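Last updated: November 6, 2024

Chapter 2
What the Player Carries

Marion Drummond

Somewhere in the first hour of almost any role-playing game, you will pick up something you don't need. It might be a bent spoon, a damp torch or the third identical pair of boots, and you will take it anyway, and an hour later you will be standing in a cave with a message on the screen telling you that your pack is full. In Chapter 1 we looked at how a game gives the player somewhere to go. In this chapter we turn to what she brings along, and to the surprisingly large part of her evening that she will spend deciding what to leave behind.

I should say at the start that I am fond of inventories. I spent the best part of one July playing Janix, a smallish adventure game set in and around the harbour town of Nirnville, and what I remember most clearly is the satchel. It held very little. Every trip out of the north gate began with me on the floor of the inn (my character, I mean, although I was often on the floor as well) weighing up whether I could do without the rope. I have forgotten the name of the villain entirely – I could still draw you the satchel.

By the time you reach the exercises, you should be able to describe the main kinds of carrying limit, say how each one changes the way people play, and sketch a simple inventory for a game of your own. You don't need to have written any code yet. Squared paper and a pencil will see you through most of it.
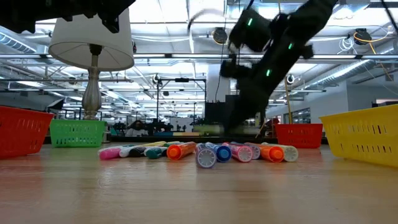

2.1 Weight, slots and space

There are three common ways to limit what a player can hold, and you will probably have met them all without giving them much thought.

The first is weight. Each object has a number attached to it, the pack has a maximum, and when the total goes over the maximum the player slows down or stops altogether. Suppose the limit in your game is 300 and a suit of armour weighs 120. The player can see straight away that armour is a serious decision, while a few letters and a key are hardly a decision at all. Weight feels sensible and most people grasp it quickly, though it does ask them to do a fair bit of adding up, and some of them will resent you for it.

The second is slots. Here the pack is a row of boxes, and each box takes one thing, whether that thing is an apple or an anvil. This is easy to read on a small screen and easy to explain to a younger player. It can feel a little silly when the anvil goes in, but players are generous about silliness if the rule stays the same from beginning to end.

The third is space, where objects have shapes and must be fitted together on a grid. A sword may be long and thin, a shield wide and square, and the player turns them this way and that until the lid will close. Some people adore this and will happily tidy for twenty minutes between battles. Others find that it brings the story to a complete halt, and you will want to watch both sorts of player before you settle on it.
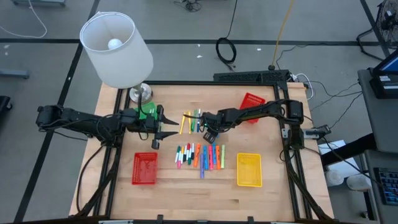
Figure 2.1 Tabletop with robot arms, a lamp, pens and baskets.

2.2 A word about storage chests

Sooner or later you will be tempted to give the player a chest at home where anything can be kept for ever. Janix does this in its second act, when Rennie the ferryman lets you use the back room of his house at Samton. It is a kind gesture and I was very grateful for it. I also noticed that I stopped choosing. By the end I had almost 2000 objects in that room, most of them candles, and finding the one map I wanted meant scrolling past every last one of them.

So a chest needs some thought of its own. Can it be sorted, and by what? Is there one chest or several, and do they share their contents? How far must the player walk to reach it? We shall come back to these questions in section 2.4, once we have looked at how objects are named and grouped.

Before you read on, load up a game you know well and open the inventory. Write down the five things that have been in there longest, and next to each one, the last time you used it. Keep the list somewhere safe, as you will need it for the first exercise.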